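Was the Trelness ferry vote about the ferry?
Local Politics > County Board

moen_mudflat
June 24, 2018

So the board voted to cut the late ferry to Trelness, and everyone at the Rorkasholm bakery has decided it was a budget matter. 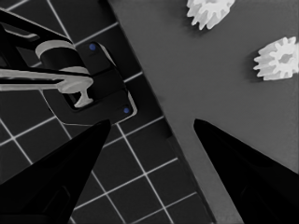
I'm not buying it. The late boat costs less than the new sign outside the county building. My theory is that the target was Frøydis Løken, who held up the chairman's pick for the harbor authority all winter. Her district is Trelness. Her voters ride that boat. Folke Hedlund doesn't yell at people, he reschedules them.

gullwatcher89
Or the boat was empty. I've taken it. Me, the deckhand and a guy asleep on his tool bag.

moen_mudflat
It was empty last November too, and Hedlund called it "a lifeline" in the mailer. I still have the mailer. My wife would like me not to.

Tollbooth Ted
You're giving Folke a lot of credit. I've watched him lose an argument with a microphone stand. The man does not have a revenge plan, he has a spreadsheet his nephew made.

ann_from_trelness
Some of us use the late boat. I close at the nursing home and now I either leave before the meds round or sleep in my car. Glad it makes a good chess story for you folks.

moen_mudflat
Fair, and sorry. I signed the petition, for what that's worth.

ann_from_trelness
1,055 signatures, and the clerk told us it would be "noted." The final tally in Løken's last race was 1,929 votes, so you'd think more than half of that would get us a return phone call.

gullwatcher89
How many of those signatures were from Moen, though? Moen has a bridge.

Tollbooth Ted
Moen will sign anything. Moen signed the one against the bridge.

pier_pressure
Everybody is skipping the Flendenano contract. They run the day boats, they wanted out of the night run, and 3 board members switched their votes after the closed session. You don't need a feud when the company just asks nicely.

moen_mudflat
Then why did the harbor authority seat come up again right after, same meeting? Check the agenda. Item right below the ferry.

pier_pressure
Agendas have to have something right below the ferry.

Tollbooth Ted
Last time it was the goose ordinance. I look forward to your theory about the geese.

moen_mudflat
The geese were Løken's too. I'll find the minutes tonight and post them.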